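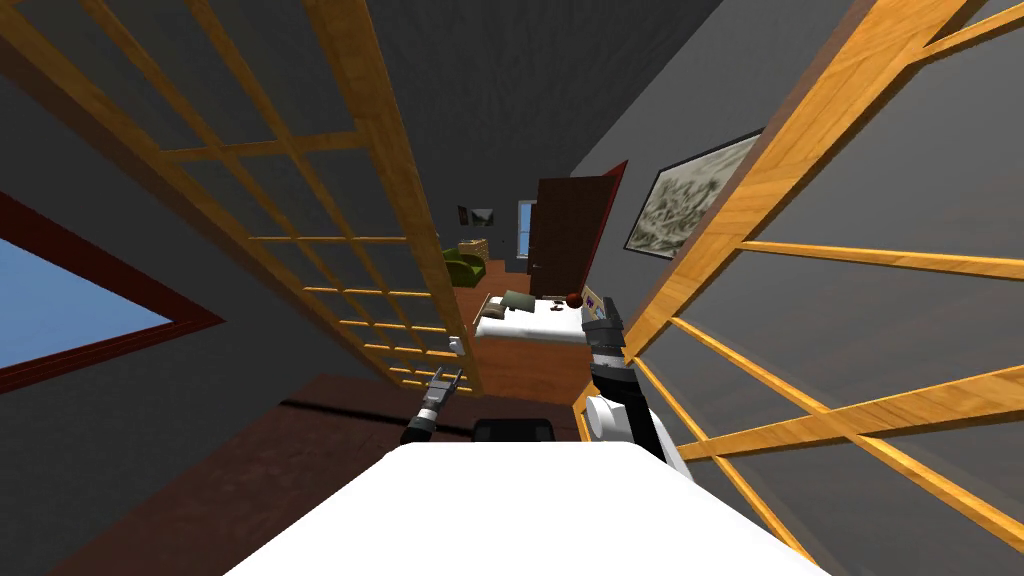
Hélène Koo

Chapitre 4
Franchir une porte : règles de passage et essais préalables

Un manipulateur mobile destiné à un logement passe une bonne partie de son temps près des portes. Il s'en approche, les ouvre, les traverse, parfois bras levés. C'est là que se concentrent les contacts non voulus avec le mobilier et les risques de pincement pour les personnes. Ce chapitre présente les règles à fixer avant toute mise en service et la manière de les vérifier par simulation.

L'appréciation du risque suit la démarche générale de la norme ISO 12100 : limites de la machine, identification des phénomènes dangereux, estimation, évaluation, puis réduction. Pour les robots d'assistance à la personne, on consultera également la norme ISO 13482. Aucun de ces textes ne dispense le concepteur d'examiner les lieux où le robot doit travailler.

4.1 Les limites d'utilisation

Dans le projet Susent, qui sert de fil conducteur aux chapitres 4 à 7, le cahier des charges fixe une largeur libre minimale de 600 mm et une distance de garde de 15 mm entre la pince et toute surface vitrée, sauf pendant la prise d'une poignée. Ces valeurs sont propres au projet. Elles dépendent du gabarit de la base, de la précision de la localisation et de la distance d'arrêt mesurée.
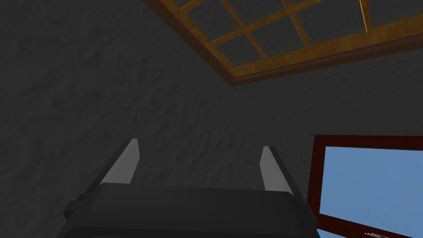 Figure 4.1. Pince ouverte, fenêtre à droite (vue de simulation).

La position des doigts fait partie des limites d'utilisation au même titre que la vitesse. Une pince ouverte occupe un volume plus large qu'une pince fermée, et le modèle de collision doit en tenir compte à chaque instant. On précisera donc, pour chaque phase du déplacement, l'état autorisé de la pince et la hauteur admise du poignet.

4.2 Le dossier d'essais

La campagne Susent a été exécutée sous le simulateur Wollix. Elle comprend 183 configurations de pièces et 1 573 passages. Chaque passage est consigné avec la version du modèle, les paramètres de contact et la position initiale des portes.
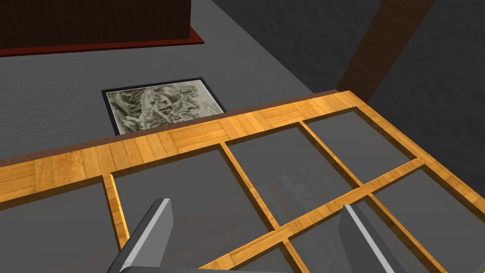 Un passage interrompu reste au dossier avec le motif de l'arrêt. Il ne peut être rejoué qu'avec un nouveau numéro d'essai. Les petits bois et les vitrages sont modélisés séparément, car un capteur de profondeur ne les restitue pas toujours de la même façon. Les critères d'acceptation sont arrêtés avant le premier essai ; toute modification ultérieure entraîne la reprise de la série concernée.

La section 4.3 traite du passage de la simulation aux essais physiques, menés pour Susent dans l'appartement témoin de Grenville.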